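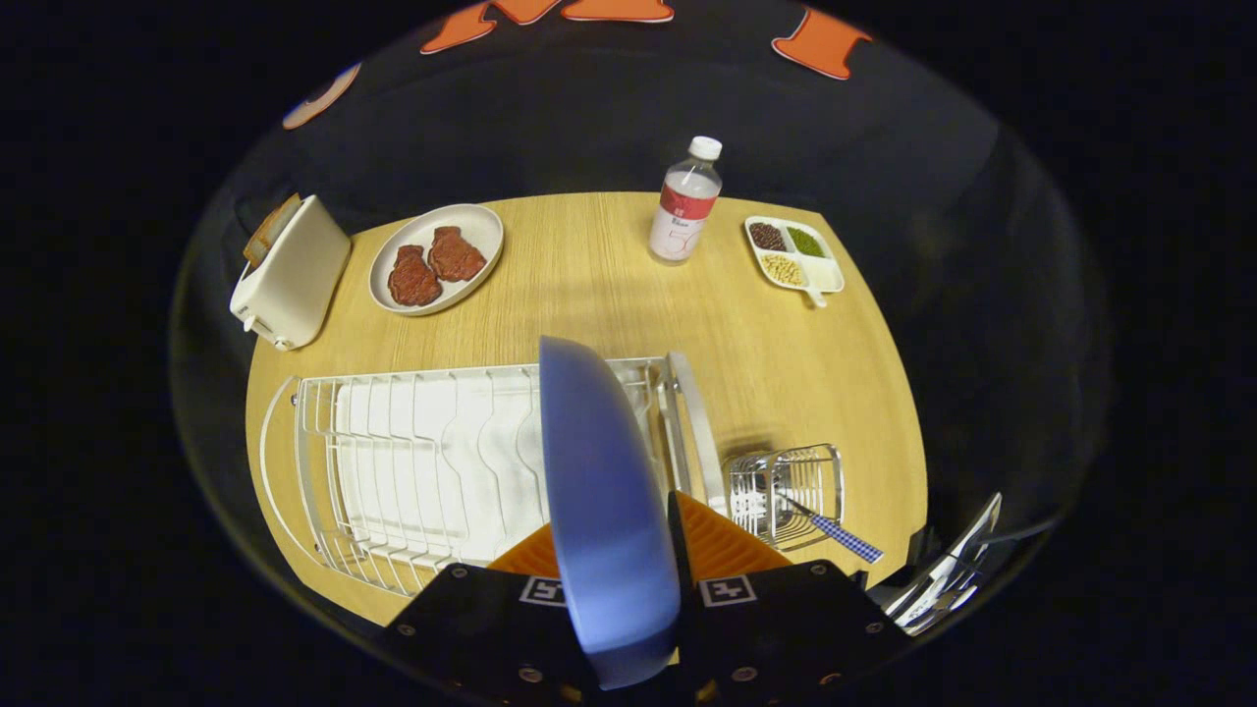 Draleo hand gripper kit – four stars, nearly five

Bought this for the build we've got going at the Gostbridge workshop. Wanted something to hold in the hand first, before bolting fingers to an arm that costs more than my car. Kit is a black body, ridged orange finger pads, bag of screws, two printed square markers for the face. Put together in one evening, would have been quicker if the screws were sorted by length. They arent.

Good bits. Pads grip plates on edge really well, which was my main worry. Dish rack work is fiddly, narrow slots, wire everywhere, and a fat gripper is hopeless at it. Managed up to 19 plates in a row without a slip. Cutlery with thin handles less good, needs a firmer squeeze than you'd think.

Bad bits. Body is wide. Catches on rack rails if you come in low. Manual is 23 pages and six of them are about the box. Mi-kyung has smaller hands than me and found the trigger a strech after half an hour – a shorter one as a spare part would sort it.

Spare pads came from Gaillard, 11 days to Plidutbridge, fine.

Would I buy again, yes. Gwilym wants a second for the left hand so probably will. Loses a star for the screws and the trigger. Check the markers are stuck on flat before you start, mine had a bubble and I had to peel one off and redo it.

Posted 2021-11-26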